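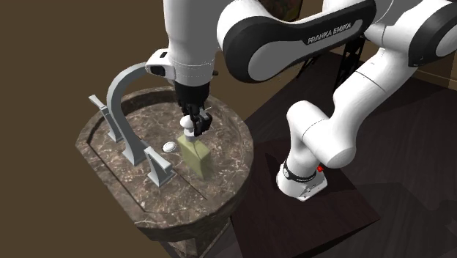 Is a refill plan for hand soap ever worth it?
Posted by dripline_ed, 24 October 2026

We signed up for the Neltent refill plan in August. The pitch was that you buy one nice bottle and they mail you pouches forever. I've read the price page three times and I still can't get their savings number to come out. They say $32 a year. Compared to what?

tubandtile
Compared to buying a new pump bottle every single time at full price, I'd bet. Which no household does. Look at the small print under the chart.

dripline_ed
Checked. "Based on average retail price of comparable premium soaps." Doesn't list them.

mossgate
I've been on it a year and I like it. The pouches are 840 ml, they show up, I pour them in. I don't care if I save anything, I was sick of carrying soap home on the bus.

tubandtile
Fine, but then it's a delivery service and they should sell it as one. The Correa jug at my grocery store is bigger and costs less than one Neltent pouch. I've used it for years in the same glass pump.

quillback
The Correa stuff is thin though. You use two pumps to get the lather of one. Has anybody weighed how much they go through?

tubandtile
Thin how? Soap is mostly water whatever you pay for it.

quillback
Thin as in it runs off my hand before I can rub it in. I went back to bars after that. A bar outlasts all of this and there's no pump to clog.

mossgate
Bars leave gunk all over the sink. Hard pass with kids in the house.

quillback
Get a dish with holes in it.

dripline_ed
Back to the plan. I went looking for reviews and found 458 on their own site, nearly all five stars, a lot of them posted before the person could have finished a pouch. I don't put much weight on that.

mossgate
People review when the box arrives. I did. Doesn't make it fake.

dripline_ed
Didn't say fake. I said it tells me nothing about whether the soap lasts.

tubandtile
Also check how you cancel. Mine with a different outfit, Javudard, wanted a phone call.

dripline_ed
Neltent has a button, I'll give them that. Skipping a month is buried two menus down. I've skipped the next one and I'll see how long this pouch goes.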